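Tratevano Opens Side-by-Side Evaluation of End Effectors and Controllers for Small Robotic Arms

Results of first comparison to be shared with partners in September

Tratevano, an independent test house for light automation equipment, today announced the opening of its bench evaluation program for small robotic arms. The program compares end effectors, controllers and fixed cameras under a single written procedure, and is intended for manufacturers, food packers and laboratories that must choose among components with little published data to guide them.

The first round covers two controllers, one supplied by Trulent and one by Briltora. Each is being run on the same arm, with the same set of seven end effectors, over the same sequence of tasks. Every combination of controller and end effector will complete 1,000 logged cycles before its results are released.

"Buyers ask us a simple question: if I keep my arm and change one part, what changes?" said Merike Mägi, director of evaluation at Tratevano. "Most of the figures they are given were collected on different arms, in different rooms and with different objects. We hold all of that still and change one part at a time."

A common procedure

Under the program, each cycle consists of an approach, a descent to a set height, a contact or grasp, a transfer and a return to the starting position. The controller records the commanded position and the reported position throughout. Video from a fixed camera is stored with each cycle, so that a reviewer can look again at any attempt the software has marked as failed.

Test objects were selected by Asif Ansari, senior test engineer, after discussions with firms that expect to handle irregular goods. The set includes flat, rounded and soft items in several sizes. Objects are placed by hand according to a printed plan, and the plan is repeated in the same order for every component under test.

Small, rounded objects have received particular attention. They may roll when touched off center, and a downward-facing tool must be lined up closely before it makes contact. According to Mr. Ansari, the approach phase is where the early differences between controllers have been easiest to measure.

"Both controllers arrive at the right place," Mr. Ansari said. "What we are recording is how they arrive — how much the wrist settles at the end of the move, and how long one has to wait before it is reasonable to go down."

The waiting time, listed in the procedure as settling time, will be reported separately from total cycle time. Tratevano took this decision after a preliminary review found that the two figures were often combined in supplier literature, which made it difficult to tell a fast controller from one that had been set to begin its descent early.

Camera placement

The program also examines where a fixed camera should be mounted. Arms of this class commonly block part of their own work area during a reach, and a camera that has a clear view at the start of a move may lose sight of the object before the tool comes down. Tratevano will repeat a portion of the cycles with the camera moved to a second mounting point and will report how often the object remains in view at the moment of descent.

Arsalan Jafri, who leads the vision work, noted that partial views are kept in the data set. "A customer's camera will have the forearm in its way some of the time," Mr. Jafri said. "Removing those cycles would give a better score and a less useful report."

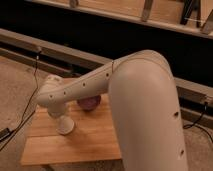 Scoring of the camera trials will be carried out by two reviewers working separately. Where they disagree on whether an object is visible, the cycle will be listed as unresolved and will not be assigned to either result. Reviewers will not be told which controller was in use.

Participation and cost

Khokhar, a supplier of packing equipment, has joined the program as its first industrial partner. The company will contribute task descriptions drawn from its own customers' operations and will receive the full cycle logs when the round closes.

"We sell to plants that have one engineer and a great many other things for that engineer to do," said Bindu Gowda, head of product support at Khokhar. "A comparison they can read in an afternoon, with the settings printed next to the results, would save them a good deal of trial and error on the floor."

Component suppliers may submit equipment for the second round at no charge. Suppliers are asked to provide one unit, the standard mounting hardware and the documentation that would be shipped to an ordinary customer. Engineers from the supplier may attend the installation but may not adjust settings after the first logged cycle. All settings will be printed in the report.

The second round has space for 20 submissions. Preference will be given to end effectors that can be mounted without changes to the wrist, and to controllers that allow position data to be exported in a plain file format. Equipment will be returned to the supplier after publication of the results.

Availability of results

A summary of the first round will be presented to partners in September. The full report, including the object list, the placement plan and the settings used for each controller, will be made available on request following that meeting. Cycle logs will be offered to universities and technical colleges for teaching purposes under a separate agreement.

Inquiries about submissions should be directed to Anum Dhanial, program coordinator, at the Tratevano evaluation office. Suppliers who wish to observe a test session in person may do so on any Tuesday by prior arrangement.

About Tratevano

Tratevano tests components for light automation, including end effectors, controllers and vision equipment. It does not sell or distribute any of the products it evaluates.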